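I've gone right off the big weekly shop. For years I did one every Saturday-sized trolley's worth, 240 quid in a bad month of August, and still ended up with nothing for tea. 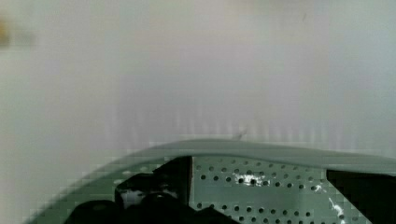
So now I walk to the corner shop most evenings and buy what I fancy. My sister Eilidh says it's madness — she has a chest freezer and a list — but I throw away far less than she does. Two carrots, a bit of cheese, done!

And you get to talk to people. I knew one neighbour before this and now I know seven (well, six and a very chatty dog).
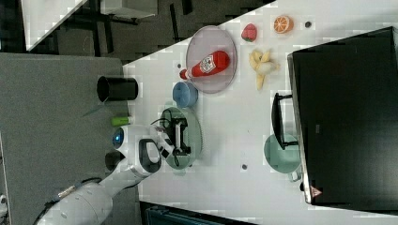 By Wilma Geddes
November 5, 2019

Yes, the odd thing costs more. I'd still pay it. I was spending more on limp lettuce than I ever will on a pricey tin of beans, and my bags don't cut my fingers on the way home.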